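Litorero Student Robotics Project
Progress report to the Dernilton Education Fund
Reporting period: July to mid-September
Submitted 2024-09-13

1. Status

Work is on schedule except for item 4.3 (spare gripper parts), which is three weeks behind. Spending is within the approved budget. No change of scope is requested.

2. Purpose of the grant

The grant pays for one two-armed robot, its maintenance, and lab hours for the student team entering the Phelan room-tidying challenge. The challenge asks a robot to clear litter from a furnished bedroom into a bin that the robot carries itself. Teams are told which types of litter to expect but not where they will lie. The time limit per run is 30 minutes.

3. Work completed

3.1 Software. The students replaced the old task script with a state machine written in the Nestunico framework. Each pickup is now a separate routine with its own retry limit (two attempts, then skip and return later). Before this change a single failed grasp ended the run. The old script has been archived and will not be maintained.

3.2 Demonstrations. The team recorded 253 teleoperated pickups. Of these, 52 were rejected on review, mostly for operator pauses longer than the limit set in the recording guide. The remainder have been labeled by item type and by result. Labels were checked by a second student before being accepted.

3.3 Bin handling. The left arm holds the bin for the whole run and the right arm does the picking. An earlier plan to set the bin on the floor between pickups was dropped after the July tests, in which the robot lost track of the bin after turning. Holding the bin reduces the reach available on the left side, so the base has to be placed with the litter ahead of the robot or to its right. The base planner was changed to match.

3.4 Safety. All student operators have completed the emergency stop check. The arm speed limit stays at the value agreed in the original plan.

4. Open issues

4.1 Flat and crumpled wrappers. Wrappers remain the weakest item type. The fingers close above the material when the carpet height is estimated too high. A new height calibration is being tried, with a slow final approach over the last 40 mm.

4.2 Items on furniture. The rules treat anything on a seat or bed as personal property, and touching it costs points. The detector can already separate floor items from seat items in most layouts, but an object lying close to the front edge of a seat is sometimes placed on the floor in the map. The students are adding a seat height check before any grasp is approved.

4.3 Spare parts. Finger pads were ordered in July and have not arrived. The current pads are worn but usable. If the order is not filled by the end of next month, the team will cast its own.

4.4 Cloth. Soft items are often dragged before they are lifted. No fix has been selected. Two students are comparing a pinch from above with a low sideways grasp.

5. Practice room

The practice layout includes a bed, a nightstand with a lamp, and a sofa bed, with carpet on the floor. Litter positions are changed between runs by a student who is not operating the robot.

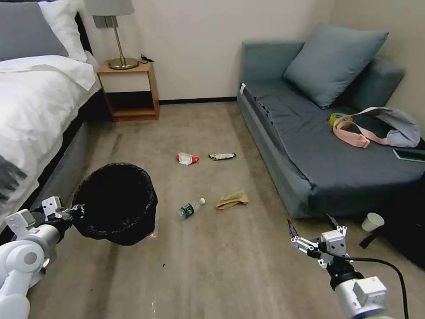

Figure 1. Practice layout from the robot's head camera: bin in the left gripper, right gripper open, wrappers, bottle, cloth and paper cup on the carpet.

The layout in Figure 1 covers both 4.1 and 4.2, with wrappers on the floor and a bag, a roll of tape and a phone on the sofa seat. It will be kept as a standard test case so that results can be compared across software versions.

6. Plan for the next period

Finish the height calibration and repeat the wrapper tests.
Add the seat height check and rerun the standard test case.
Choose a grasp for cloth and record about 30 more demonstrations with it.
Complete one full timed run under challenge rules, with no operator input after the start signal.

7. Budget note

Lab hours were slightly under plan in July because of the building closure. The unused hours have been moved to the next period, as the grant terms allow. An itemized statement is attached separately.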